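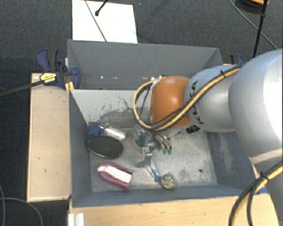 Orange, silver and a loop of yellow cable over the grey bin.

I have been meaning to write about drawers for most of the year. Every time I sat down to do it I ended up opening one instead, and then it was teatime and I was on the floor with a shoebox of old train tickets in my lap. So please forgive me if this rambles a bit, I've had a lot of time alone with my own belongings.

It began when we moved to Gornmont, into a house with far less cupboard space than the last one. The kitchen has a single drawer. One! In the old place there were so many that I'd stopped noticing what went in them, and when the removal people tipped everything into boxes I found I owned 11 corkscrews. We hardly drink wine. I think I must have bought one on every holiday we ever took, usually on the first evening, in a panic, ten minutes before the shop shut.

A friend from my old choir told me to get rid of anything I hadn't touched in a year. I did try it for a weekend. The trouble is that I hadn't touched my grandmother's button tin in a year either, and I'd sooner give away the sofa. I tipped it out on the bed on Saturday morning, meaning to keep a handful, and spent the whole of it remembering coats. There was a green one with toggles that she wore to meet me from school, and a good navy one that only came out for funerals and the dentist. Every button went back in the tin, and the tin went back on the shelf, and I felt very much better for it.

What has worked, after a fashion, is going slowly. I do one box an evening while the radio is on, and I stop when I get cross. Paper is the worst by miles. I had nearly 90 postcards, a lot of them never written on, and I've been posting those out to people with no warning at all (if you've had a picture of a Welsh harbour from me with only two lines on the back, that's why, and I hope you are well). The written ones have gone into an album from a little stationery company called Pastport, with corners you slide the cards into so you can take them out again and read the backs. It was 40 pounds, which made me wince, but I look at it most days.

The rest I took down to Idon, the swap shop behind the library, where you leave what you don't want and come home with what someone else didn't want. I know, I know. I went in with two bags and came out with a cake stand and a jigsaw of 744 pieces, a number so odd that I simply had to have it. It's on the dining table now and we are eating off our knees.

I did manage to part with the corkscrews, all but the one shaped like a fish. The drawer closes if you push it with your hip. My next job is the wardrobe on the landing, and before that I have to get to Hakim for lamp bulbs and more of those flat boxes that slide under the bed, and I still need to find out which of you lent me the big blue casserole dish. It's clean and it's by the front door. Do come and get it, and stay for a cup of tea if you don't mind sitting next to the jigsaw.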